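Abro hilo porque llevo toda la tarde dándole vueltas y necesito soltarlo: los colores que no se ponen de acuerdo en cómo se llaman. ¡Me apasiona este tema! 🧵

Todo empezó con mi amiga Lucrezia Lombardi y una bufanda. Ella: "pásame la verde". Yo: "¿qué verde?, si es azul". Cuatro mensajes de voz después seguíamos igual, y la bufanda encima del sofá, tan tranquila.

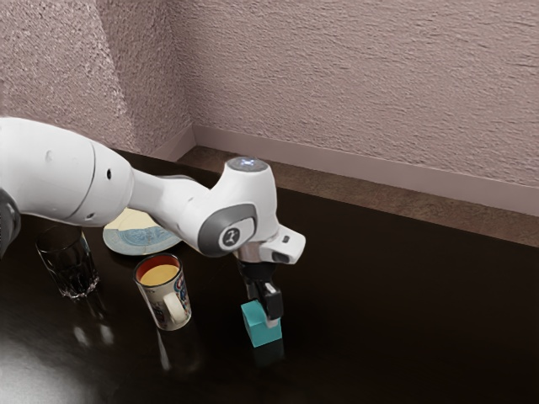

El caso es que hay muchísimos idiomas que usan una sola palabra para lo que en español repartimos entre azul y verde. El galés antiguo tenía "glas", el japonés tiene "ao", y por eso en Japón al semáforo en verde se le sigue llamando azul. Me parece una maravilla.

Y al revés también pasa!! En italiano "blu" y "azzurro" no son lo mismo, y a ver quién le dice a Renzo Piras (mi compañero de piso, de Cagliari) que el azzurro es "un azul clarito". Se ofende de verdad.

En ruso igual: "goluboi" para el claro, "sinii" para el oscuro. Dos palabras básicas, como para nosotros rojo y rosa. Piensa un momento en que alguien te diga que el rosa es "rojo claro"... pues eso.
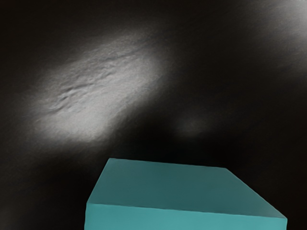

Mi zona favorita es la frontera, lo que en inglés llaman "teal" y aquí según la tienda es verde azulado, azul petróleo, verde pato o directamente "turquesa oscuro". Le pregunté a mi madre y me dijo "color de azulejo de piscina", que me parece la mejor respuesta posible. Mirad la caja sobre ese fondo casi negro: la cara de arriba tira a más apagada, y el borde redondeado coge un poco más de luz y ya parece otro tono. ¿Cómo la llamáis vosotros? Yo digo azul verdoso y no me bajo de ahí.

Paréntesis de lanas: el ovillo de la bufanda es de Morelli y en la etiqueta pone "laguna". ¡Laguna! Ni verde ni azul, se lavan las manos. En la carta de colores tienen 53 y hay otro que se llama "niebla de septiembre" y es gris. Gris y punto.

(Concetta Melis me cuenta por privado que en su casa discuten por lo mismo con un coche. Te acompaño en el sentimiento, Concetta.)
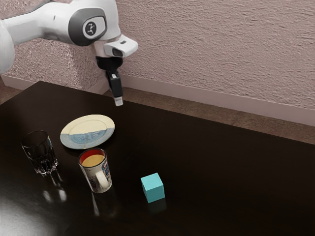 Si os pica la curiosidad, buscad el libro de Berlin y Kay, de 1969, "Basic Color Terms". Tiene sus críticas y hay mucho escrito después, pero yo me lo leí en dos noches con la boca abierta. Las páginas sobre el orden en que aparecen los nombres de los colores son una gozada.

Ah, y probad esto en casa: pedid a alguien que ordene los lápices del azul al verde y que diga en cuál cambia el nombre. Renzo y yo nos separamos por cuatro lápices. ¡Cuatro!

Contadme vuestras peleas de colores, que las leo todas. Y Lucrezia, la bufanda es azul.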